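Projects / Cladness / cladness-fabric-care / README

# Cladness: upholstery and cushion care records

Cladness is a small table of care notes for household furniture fabric. It covers armchair covers, seat pads, throw cushions and a few curtains. Each row says what the fabric is, what soiled it, how it was cleaned and how it looked the next day.

The table was started by Neelam Shakya to settle arguments about which fabrics shrink. It has grown to over 900 rows. Most rows are from private homes; 109 come from the repair shop Walczak, which let us copy out its paper cards.

## What's in the folder

- `records.csv` — the main table, one row per cleaning
- `fabrics.csv` — fabric names and the short codes used in the main table
- `stains.csv` — stain names, grouped by type
- `notes/` — longer notes in plain text, where someone wrote them

Row numbers in `records.csv` are permanent. If a row is removed, its number is not used again. 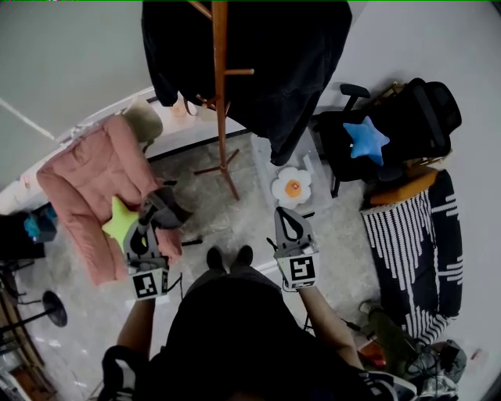 ## Columns

| Column | Meaning |
|---|---|
| `row` | Row number |
| `item` | Chair, seat pad, cushion, curtain, other |
| `fabric` | Code from `fabrics.csv` |
| `filling` | Foam, feather, fiber, none, unknown |
| `stain` | Code from `stains.csv`, or blank for a routine wash |
| `method` | Hand wash, machine, spot clean, steam, dry clean |
| `temp_c` | Water temperature, if measured |
| `shrink_pct` | Change in length after drying |
| `color_after` | Same, slightly faded, faded, bled |
| `source` | H for home, W for Walczak |

A blank cell means it was not written down. Zero means it was measured and there was no change. Please keep the two apart, especially in `shrink_pct`, where early rows mixed them up. Duyên Đàm went back through the first 100 rows and fixed what she could. Any that were still unclear are blank now.

## How the records were made

Home rows were filled in by the person who did the cleaning. They measured one long seam before washing and again after a full day of drying. Walczak rows follow the shop's own habit, which is to measure the zipper side only.

Color was judged by eye in daylight. Liv Dahlgren checked 50 rows against leftover fabric scraps and changed four of them, all from "same" to "slightly faded." Expect other rows to lean the same way. 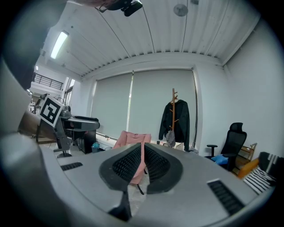 ## Known problems

- Velvet and velour share one code. Noémie Besson is splitting them, and the new codes should be in by May.
- "Spot clean" covers anything from plain water to a store-bought foam.
- Feather fillings are rare, so don't draw much from them.
- Water temperature for machine washes is the dial setting. It was not checked.
- Dulano and Wakovine are cloth lines, and both have been woven in more than one blend. Rows that give only the line name are coded as mixed.

## Using the table

The file is UTF-8 with commas and a header row. Decimal points are periods. Some notes contain commas and are quoted, so use a real CSV reader.

These are records of what people did. They don't replace the care label, and a few rows describe washes that ruined the cover.

## Adding rows

Send new rows in the same column order, with `row` left blank. Houda Bouazza assigns the numbers and merges them. If you add a fabric that has no code, write its full name in the `fabric` cell — she will set up the code.

Corrections are welcome too. Give the row number and the old value along with the new one.

Contact: Houda Bouazza, Cladness records | © Cladness contributors | Back to top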